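Estdale extends residential power quality survey to older apartment blocks

The Estdale municipal utility will extend its survey of household voltage conditions to apartment buildings wired before the current local code took effect, according to a notice published with its latest operating report. The first phase covered 3,112 metered addresses, nearly all of them detached houses.

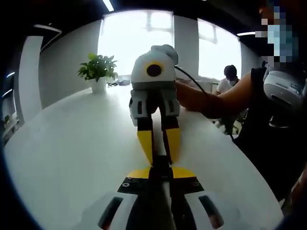

By the Zikari Energy Desk | Jul 19, 2018 | Networks and Metering

The survey records supply voltage at the service entrance and, where residents agree, at one outlet inside the home. Readings are averaged over ten-minute intervals and sent to the utility overnight. Single events shorter than one interval are logged separately and do not affect the average.

In the first phase, 739 addresses showed at least one interval outside the target band. Most of these were low-voltage readings in the early evening, concentrated on long feeders at the eastern end of the network. The utility has adjusted transformer tap settings on two of those feeders and plans to replace conductors on a third. Work on the third feeder is scheduled to begin in February.

High readings were less common. They appeared mainly at midday on streets with a large share of rooftop solar, and in most cases lasted one or two intervals. No tap changes have been ordered for those streets. The report says a further season of data is needed before settings are altered, as a lower tap could worsen the evening readings on the same lines.

Apartment blocks present a different measuring problem. In many of the older buildings a single riser serves several floors, and the voltage at the service entrance says little about conditions in the top units. The utility will therefore place loggers at 3 points in each riser - at the base, at mid-height and at the highest occupied floor. Building owners must give access to the riser cupboards. Tenants do not need to be at home for the installation unless they have also agreed to an outlet logger.
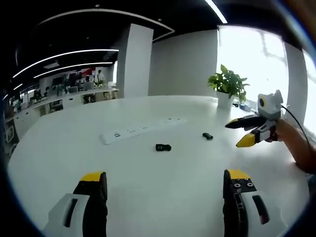
A power strip on a table. Residents who take part will be asked to plug the logger directly into a wall outlet.

The outlet logger is a plug-in unit supplied by Demico. It draws less than one watt and has no battery. Instructions sent to first-phase households told them to avoid extension cords and multi-outlet strips, where voltage drop in the cord is added to the drop in the house wiring. Even so, a small share of the returned data had to be set aside after the readings were found to track the load on a shared strip.

Loggers for the risers will come from the same supplier but use a clamp connection and must be fitted by a licensed electrician. Tlapale, the contractor that handled the first phase, holds the contract for the second under the same unit rates. Each riser is expected to take roughly 2 hours, including a short outage to the common areas. Elevators are on a separate circuit in most of the buildings and should remain in service.

The utility has not yet published the list of buildings. Owners will be notified by letter and may decline, although the notice states that a building left out of the survey will not be considered for riser upgrade grants in the current round. Results will be released by feeder and by building age. Readings from individual units will be given only to the account holder.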